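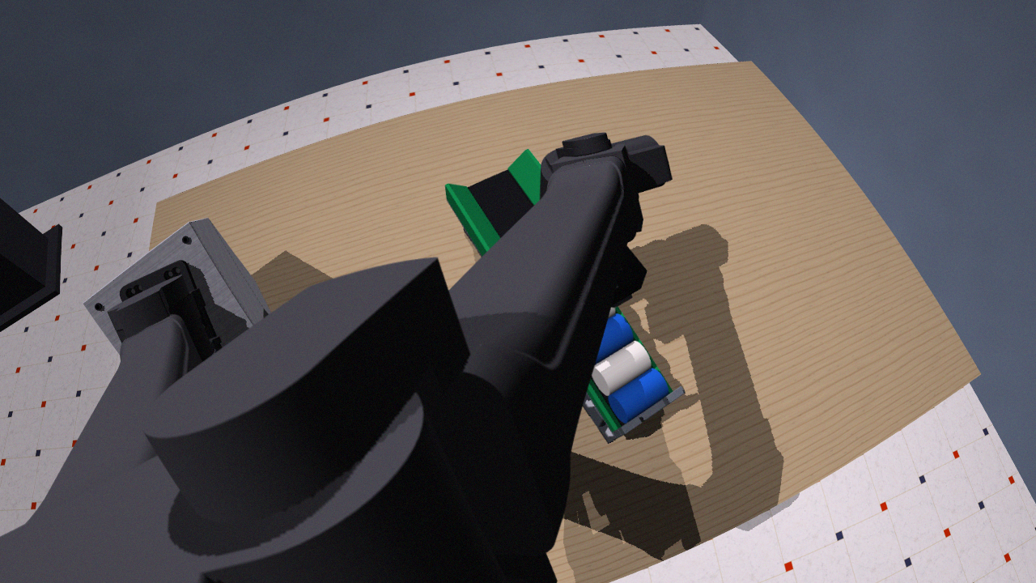

Rendered view of the simulated test cell, with the arm reaching over the cell holder and the green tray.

Print this article
E-mail this article

Olholm cell-handling benchmark

The Olholm cell-handling benchmark is a simulated test used to compare robot grippers, arm controllers and camera placements on the task of moving cylindrical cells between a holder and a tray. It is run on the Basier simulator and is named after the workshop in which the first version was written. The benchmark does not rank complete robot systems. It holds the arm and the table layout constant and allows one component to be changed at a time, so that a difference in score can be assigned to that component.

Layout

The test cell consists of a table with a wood-grain surface, a robot arm fixed to a square metal mounting plate, a holder for cylindrical cells and a green tray with a black interior. The table stands on a light, marbled floor with a pattern of small colored squares. The floor pattern plays no part in the scoring. It was kept from an early version of the simulator, where it served as a visual check on lens distortion, and later releases left it in place so that camera results would stay comparable.

The cells in the standard scene are blue and white. Color has no effect on the physics model. In the camera trials it is used to measure how well a detector separates two cells that lie side by side and parallel, a condition under which edge-based methods often merge neighboring objects.

Task

A run begins with the arm in a folded rest position. The controller receives the joint readings, the gripper opening and, in the camera trials, one or two rendered image streams. It must remove a cell from the holder, carry it to the tray and release it there. The run ends when the cell has come to rest or when the time limit of 35 seconds is reached. A run is counted as failed if the cell is dropped outside the tray, if a neighboring cell is pushed out of the holder, or if any link of the arm touches the table.

The start position of the holder is shifted and turned by a small random amount before each run. The set of random values is fixed and distributed with the benchmark. A full trial uses all 2201 start positions. A shorter set of 898 positions is provided for tuning, and results from it are not accepted for comparison tables.

Gripper trials

Three gripper types are supplied. The first is a parallel gripper with flat fingers. The second uses the same drive with V-grooved fingers, which center a cylinder as they close. The third, known as the Teoh gripper, has two linked fingers that curl inward at the tip and can pick up a cell from one end.

Flat fingers need the most accurate approach angle. When the finger faces are not parallel to the axis of the cell, contact is made at two points and the cell turns as it is lifted. V-grooved fingers tolerate a larger error in angle but are thicker at the tip, and they fail more often on inner cells, where the gap to the neighbor is small. The Teoh gripper reaches inner cells more easily. Its contact area is small, however, and its results depend strongly on the friction value set in the simulator.

Users may add a gripper by supplying a mesh, a joint description and a table of closing forces. The collision mesh must be divided into convex parts. Meshes that are left as a single concave body are replaced by their convex hull when the scene is loaded, which fills the space between the fingers and makes grasping impossible.

Controller trials

Two reference controllers are included. The joint-space controller follows a path planned before the run starts and corrects only for tracking error. The task-space controller recalculates the target of the gripper at every control step. The first gives smoother motion and lower peak torque. The second copes better with late changes in the estimated position of the holder, but it can bring the wrist close to a singular position when the arm is stretched across the table.

In the reference trial, made with V-grooved fingers and exact holder positions, the joint-space controller completed 1507 of the 2201 runs. Most of the failures were caused by contact with a neighboring cell during the lift. This figure is used as the baseline in later versions and is not updated when the planner is improved.

Camera trials

In the camera trials the exact position of the holder is withheld. The scene can be viewed from a fixed overhead camera, a fixed side camera or a camera attached to the wrist. The fixed views are steady and easy to calibrate, but the forearm and wrist can hide the holder during the final approach. The wrist camera keeps a closer view of the cells. Its disadvantages are motion blur, which the renderer can add as an option, and a short working distance at the end of the approach.

Shadows are a known source of error. The arm casts a large shadow on the table, and early detectors trained without shadows tended to place the edge of the holder at the shadow boundary. The renderer draws shadow edges with a slightly serrated outline at the default map size. Raising the map size removes most of this effect at the cost of longer rendering time. Published results must state the value used.

Scoring

Each trial produces a success rate, a mean completion time over successful runs and the peak force applied to a cell. The three values are reported separately. An earlier version combined them into a single number, but the weights favored slow controllers and the practice was dropped. Trials using different simulator time steps are listed in separate tables.

Limitations

Cells are modeled as rigid cylinders of uniform density. Deformation of the outer sleeve, electrical contact and the spring force found in many real holders are not included. Comparison with a physical test cell at Wastumgate showed that the order of the three grippers was the same on hardware, while completion times were longer and the peak forces of the Teoh gripper were underestimated in simulation. Friction between finger and cell is treated as constant, so the benchmark gives no information on wear of the finger pads.

See also

Basier simulator
Parallel gripper
Task-space control
Wrist camera calibration

Print this article
E-mail this article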